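Part-Time Laundry and Bedroom Helper, Prestside Guest House

Posted May 8, 2021

We are looking for a kind, steady person to join us at Prestside and help keep our bedrooms and our laundry in good order. If you are the sort who gets real satisfaction out of a smooth bed and a drawer full of neatly folded clothes (and there are more of us than you might think!), then please do read on, even though I have been told my notices run long.

Prestside is a family-run guest house with 12 bedrooms spread over two floors and a long back wing. Many of our guests stay for weeks at a time while they work or study nearby, and a good number of them ask us to take care of their clothes as well as their rooms. That part of the business has grown a great deal, so the time has come to find somebody whose days are given over to it.

About the work

Most of your morning will be spent going from room to room, making beds, changing sheets and pillowcases, opening the curtains and putting things back where the guest likes to find them. The afternoon is for clothes. Clean laundry comes up from the Munro building across the yard in labeled bags, and it is sorted, folded and put away in the rooms. You won't be asked to do any cooking, and the floors and bathrooms are looked after by someone else.

We fold on the beds. I know some places have a long table for it, and we tried that for a while, but a bed gives you more space and is a comfortable height for most people, and you can put the finished pile straight into the right closet. Shirts and T-shirts are folded to the same width so that they stack. Towels go in thirds. Jeans get laid out at full length first, then smoothed down from the waistband to the hems before one leg goes over the other. Please check the pockets as you go. You would be amazed at what we have given back over the years, including a wedding ring and one very flat harmonica.

Not every bed is dressed the same way, either. Some of our guests like a woven sleeping mat on top of the mattress in warm weather, and others want two blankets and a quilt in the middle of summer. There is a card for each room in the linen closet that tells you what goes where. A mat should be lying flat before you put clothes down on it, and it should be left tidy when you are done. 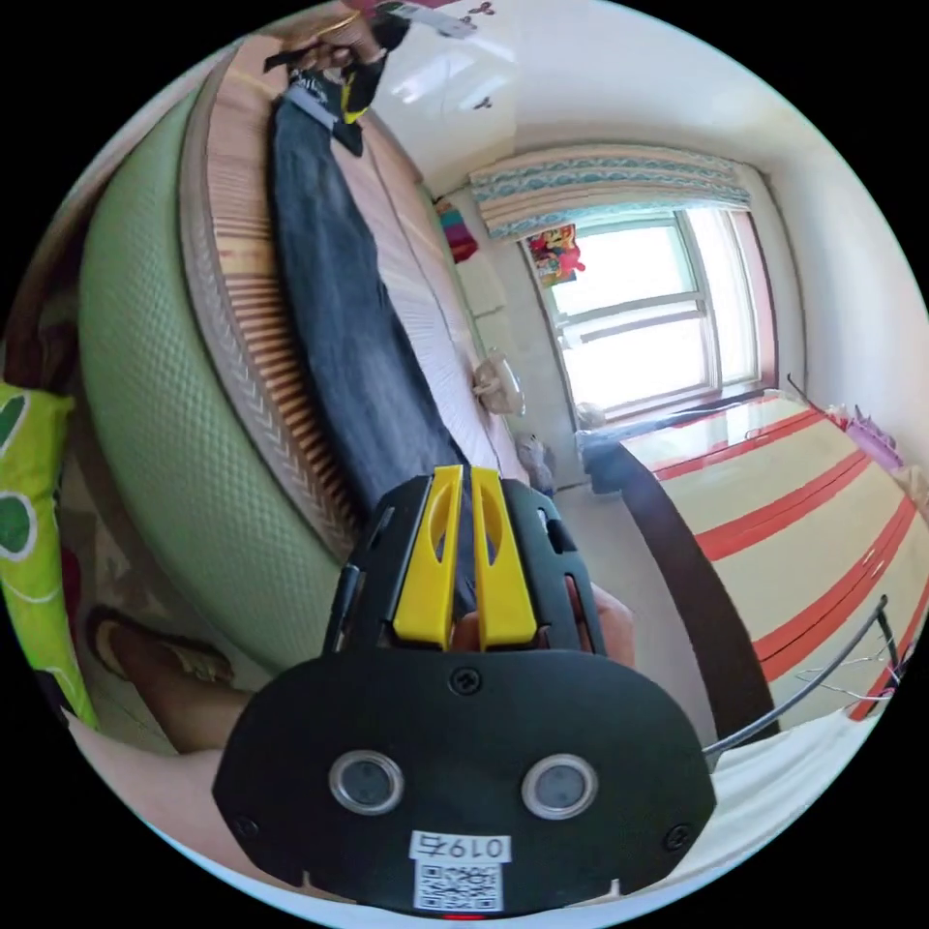
What we are hoping for

You don't need to have done this for a living before. Plenty of good people have learned it at home, with a big family and a bigger laundry basket, and we are glad to count that as experience. What we do ask is that you:

Are comfortable on your feet for most of a shift and can carry a full bag of linens up one flight of stairs

Treat other people's belongings gently and leave private things private

Can read a care tag, or are willing to learn the symbols (we have a chart)

Are happy working on your own for part of the day and with a partner for the rest

Can get to us by 9 in the morning, by bus, bicycle or any other way that suits you

A little patience with fitted sheets would be very welcome too. We will show you our way of folding them, and if you have a better one, I would dearly love to see it.

Hours and pay

The job is 21 hours a week, spread over four days, and we work out the days with you so that school runs, classes and other jobs can be fitted in. Pay is $900 every two weeks. You will have a paid lunch break, and there is always soup or a sandwich from Gustano, the little cafe next door, which sends a tray over for our staff. We provide aprons, and we ask that you wear comfortable shoes with a closed toe on the stairs.

Your first two weeks are for learning. You'll be paired with me or with one of our longtime helpers, and you won't be sent into a room alone until you feel ready. After that we sit down over a cup of tea and talk about how it is going, what you enjoy and what you would rather do less of. The job is permanent, and if you would like more hours, we usually have some to offer from October on, when the back wing fills up.

How to apply

There is no form. Write us a letter or an email, a page at the most, telling us a little about yourself, which days you could work and why this kind of job appeals to you. One reference is plenty, and it can come from a neighbor, a teacher or anyone else who knows you well and isn't related to you. Spelling will not be marked!

Letters can be left at the front desk or mailed to Sorcha Ogilvie, Prestside Guest House, 46 Akular Street. Please put "Bedroom Helper" on the envelope or in the subject line so it doesn't end up with the bookings. Everyone who writes will get an answer, whichever way it goes, and those we would like to meet will be invited over for an hour to see the rooms, fold a few things with us and ask anything they like. We pay for that hour as well.

If you have questions before you write, stop by in the early afternoon and ask for Sorcha. I am nearly always somewhere on the second floor with an armful of pillowcases.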